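Budget season, or what I spent October on

Ok so quick one, because the order form closes at 5 pm and I still have tabs open everywhere. A few people asked what a small cloth handling setup costs to put together and what I'd buy first if I had to do it over. Short answer, less arm, more grippers. Long answer below, typed fast, sorry.

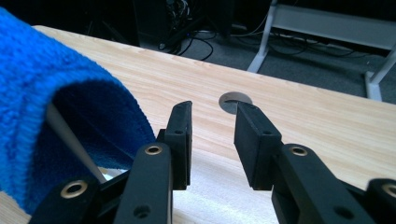
4 min read

Starting point. We had one pair of hand-held grippers, one table, and a wish list that had gotten way out of hand. Two arms, a new computer, a second table, a rack, lights. I added it up one night and closed the laptop. Then I started over with one question, what do we touch every single day? Grippers. Cables. Table. Towels. That's the list that gets money first.

The grippers. Two quotes. Reltska wanted $800 for a finished pair, plates and cables included, long lead time. Dastar sells a kit, you print the black parts yourself and they ship the bushings, screws and pads. $264 for the kit. I went with the kit for the spare pair and I'm still arguing with myself about it. Printing is cheap but it eats evenings, and the pivots are fussy, if the bushing goes in crooked you have to start the link over. Still. For the difference I can buy a lot of filament.

Things I'd put on the order that I forgot the first time:

Extra finger pads. They're the part I swap most and they are tiny and they go missing. Order more than you think.
Spare bushings, same reason.
Longer cables. Ours reach fine untill you want to move the table six inches, then they don't.
Velcro ties. So many ties.

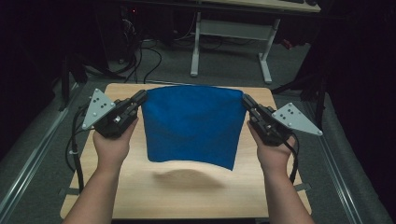

Anyway, two hands means two of everything, and that's where my first spreadsheet went wrong. I priced one gripper and one cable and felt great. Then doubled it. Then added a spare for each side, because one dead unit stops both hands, you can't do a corner to corner hold with half a set. So the real number is four, two working and two on the shelf. Plan for four.

Table. Do not overspend here. Pale wood top, smooth, big enough to lay a towel out flat and still have room at the sides. I looked at a height adjustable bench from Onuoha, lovely thing, couldn't justify it. One tip, look at where the cable hole is before you buy. I'd take a top with no hole next time, or one way off in a back corner.

Rails and stands, I got used. Check they're straight. Bring a level. One seller got a bit huffy with me about the level, I walked.

Towels and cloths!! The line everybody laughs at. I have 17 on this order. They fray, they stretch, they pick up lint, and a cloth that's been folded all week doesn't behave like a new one. So I rotate them. All blue for now, I wanted one color I could reorder without thinking. Mix the textures though, loopy terry and flat smooth stuff are two totally different jobs for the fingers.

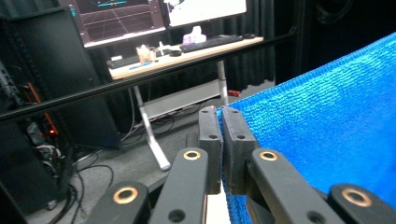 Computer money is the other big one and I have opinions. The machine we have is ok. It's loud. I kept wanting to put a new one on the list and then realized what I wanted was more disk, so that's what went on. Drives first, processor later. If you're recording from several cameras you'll fill a drive way faster than your estimate says, mine was off by a lot and I'm not going to share the number, its embarassing.

Also a proper power strip with switches. Also somewhere to put the cables that isn't the floor. I say that every year.

The arms. This is what people really want to hear about. I got a quote from Morko for two, read it twice, put it in the spring folder. Not saying never. But the hand-held sets are doing the work we need done right now and the arms would've taken the whole budget plus the table. And then mounting, and the safety stuff, and the installation day. Thirteen lines on that quote! 13! Only two of them were arms. Read the small lines, shipping on its own made me put the coffee down.

So spring. Maybe one arm. Maybe I rent.

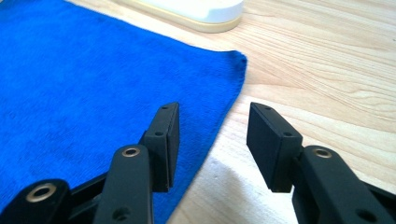

Blue towel on the table, gripper open.

Where it landed. Kit grippers, yes. Pads and bushings, yes, double. Cables, yes. Drives, yes. Towels, yes. Bench no, computer no, arms not yet. I kept a little back for whatever breaks in the first month, last time I didn't and ended up paying for screws out of my own pocket like an idiot.

If you have a source for the bushings in small packs, leave it in the comments, Dastar only sells the refills in a big bag and I don't need a big bag. Will post the spreadsheet when I've cleaned up the second tab. Gotta go send this form.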